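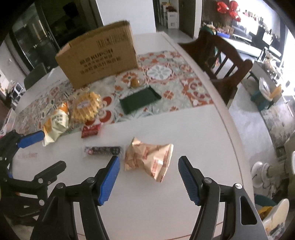

Progress report: follow-up email and call project
Prepared by Aidan Keogh, sales operations, for the Hegarty regional office
Period covered: July through September

The money released in June paid for two things: a part-time writer for the follow-up emails, and the call scheduling add-on for the Rundton and Tremthorpe teams. Both are in use. Tremthorpe started two weeks behind Rundton while we cleaned up its contact list.

Work done

We went through 570 dormant accounts and sorted them by last order and by product line. Accounts with no working phone number or email were closed out. The rest were assigned to reps by territory, and each rep now has a weekly list instead of the old shared spreadsheet.

The first email has been rewritten. It is shorter, names the product the customer last bought, and asks one question. The second goes out five days later if there is no reply. We dropped the third email from the plan - reps told us it annoyed people they already knew.

Calls are booked in the afternoon where possible. Reps write their notes the same day, and I read a sample of them each week.

Results so far

By the end of September, 14 dormant accounts had placed a new order. Most of these were small reorders. Curnisero, the largest of them, asked for a full quote on the spring line and we are waiting on their buyer. Reply rates were better at Rundton, but the lists are different and I would not compare the two offices yet.

Problems

The add-on does not pass call notes into the customer database, so they are being copied over by hand. The vendor has promised a fix but has given no date. One Tremthorpe rep left in August and her accounts were split between the others, which slowed calls there for most of the month.

Next period

Finish first calls on the remaining accounts. Test a version of the first email for customers who left over pricing. Train the new Tremthorpe rep once hired.

Spending is within budget. I am not asking for more money at this point, but I would like approval to keep the writer through December on the same hours.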